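Home Posts Archive Contact

September 20, 2021
3 min read

I finally re-covered the old sofa, or rather paid someone else to. The quote from Joveck was $700 with the fabric included, and the other shop I rang wouldn't look at it under double that. I picked the fabric from a swatch book in the evening – not a good idea, as colours look different under our lounge room light.

I chose navy. The old beige showed every cup of tea since we moved in. 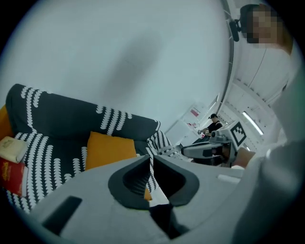 Home & Living

A large print is harder to order than a plain. The pattern has to line up across the joins, so you buy more cloth than the measurements suggest. The white leaf design I liked came on a roll 155 cm wide, and I was told to allow 2 extra metres for matching. Plain cloth would have saved me $124.

Ask for a loose sample and leave it on the arm for a week. I only did this the second time, after sending back a grey that went purple in the afternoons.

Delivery took most of September. We sat on camp chairs and I don't recommend it.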